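Zeststead, le projet étudiant qui envoie un robot faire les courses

15 sept. 2022

« On voulait un exercice que tout le monde comprenne sans lire le règlement ! » L'enseignante qui encadre le projet Zeststead, à l'institut Ramasamy, parle vite et s'interrompt souvent pour montrer quelque chose sur son écran. Ses étudiants préparent le concours Nerkex, catégorie manipulation à deux bras. Au programme : se déplacer entre les rayons, prendre un article, le mettre dans un panier, repartir.

Les légumes sont factices, pour pouvoir recommencer autant de fois qu'il le faut. 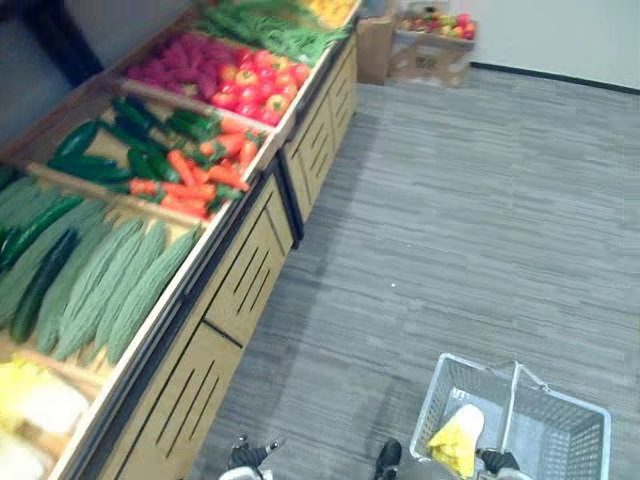
Et ils recommencent beaucoup. Depuis juin, l'équipe a enregistré 600 essais, dont 564 exploitables. « Les autres, on les garde aussi, ils nous servent à comprendre. Un bras qui part trop tôt, une anse mal saisie – il y a de quoi occuper une séance entière. » Elle rit en évoquant l'anse. Les étudiants lui ont consacré presque tout un mois, et elle les a laissés faire.

« Une anse, ça bascule, ça change la prise, et le robot doit s'adapter. C'est un sujet magnifique pour des débutants. »

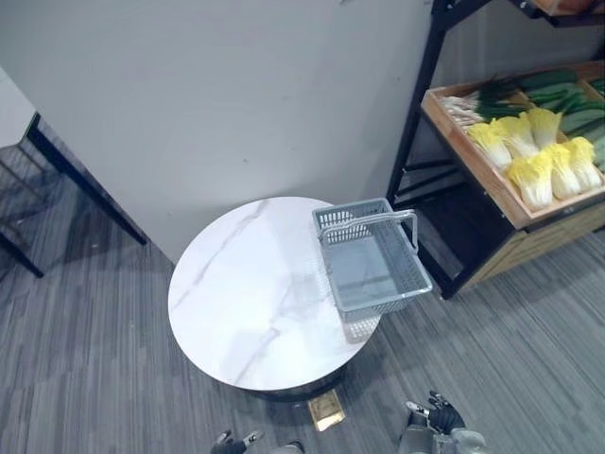
Faut-il savoir programmer pour entrer dans l'équipe ?

Les bases de Python suffisent, le reste s'apprend pendant les séances, en binôme avec un étudiant plus avancé.

Cette année, le groupe compte 28 inscrits, et certains viennent du design ou de la logistique. « Ils posent des questions que nous ne posions plus. Pourquoi ce geste, pourquoi dans cet ordre ? J'adore ça. »

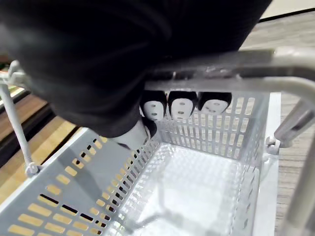 Temps de lecture : 2 min

Le passage le plus délicat reste la saisie des objets mous. Une peluche, un tissu, ça se déforme, et les doigts doivent serrer juste assez. L'équipe compare en ce moment deux réglages de force, avec des essais limités à 90 secondes comme au concours.

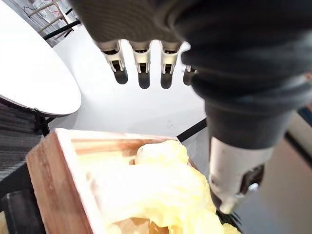

Un étudiant de deuxième année glisse qu'il préfère de loin les objets mous : les carottes, selon lui, finissent par toutes se ressembler, alors qu'un tissu ne se présente jamais deux fois pareil. Il aimerait que le règlement leur donne plus de points.

L'enseignante n'est pas d'accord, et la discussion repart aussitôt. La finale se tient à Jirnov, l'inscription est déjà envoyée. « Venez nous voir là-bas, même si vous n'y connaissez rien ! »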